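The club that takes computers to bits

I'd been told to come to the back door of Celldale College at half past four and follow the noise. Good advice, as it happens! The robotics club meets at the end of a long corridor, and by the time I'd found it I could already hear two people arguing about memory modules.

Walter Lozano runs the club, though he'd rather you said he makes the tea. He teaches electronics during the day and started the group with a box of motors and not much of a plan. Now there are enough regulars that he keeps a rota for the arm, and the rota gets fought over (politely, mostly).

This year's project is called Falska, after a village in a story one of the students was writing, and it's for the Pandell Cup in December. The task sounds simple. Teams get an old desktop PC with the side off, and their robot has to take out the parts worth saving and put each one in its proper holder. No human hands once the clock has started. You get points for every part, and you lose a great big lump of them if you bend anything.

"The first time I read the rules I thought, well, that's easy, I can do that with a screwdriver and a sandwich in my other hand," Walter told me. "Then we tried it."

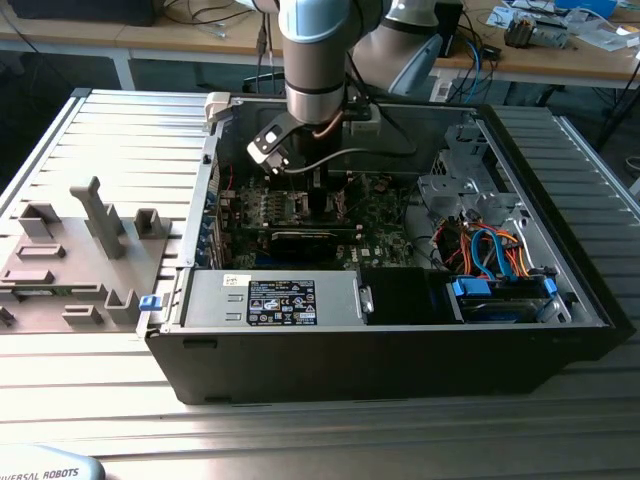
Memory is the bit everyone worries about. You or I would push the little clips back with our thumbs and feel the stick come loose – a robot has to be told how far, how hard and when to give up. Ulises Quispe, who is 17 and writes most of the code, has a notebook with 253 attempts in it, every one of them marked with a tick, a cross or a small drawing of a skull. I asked how many ticks. He said 87 and looked rather pleased, and I think I would be too.

The holders are 3D printed, and they've caused nearly as many rows as the code. One half of the club wants everything held tight so it can't wobble. The other half wants a bit of slack so the gripper can miss slightly and still get away with it. I was asked for my opinion and said slack, and a girl in a green jumper gave me a look I'm still thinking about.

Last year they entered with a different project and came fifth, losing to a very slick team from Lo Presti who had matching jackets. The jackets come up a lot. Walter says he doesn't mind about the placing, but Ulises has worked out that they need 105 points to be in with a chance, and their best practice run so far is 73.

I stayed far longer than I'd meant to. There's something about waiting for a gripper to close that makes you hold your breath, and I missed my bus, then the one after it. When I left, Ulises was changing one number in his code and Walter had gone to put the kettle on again.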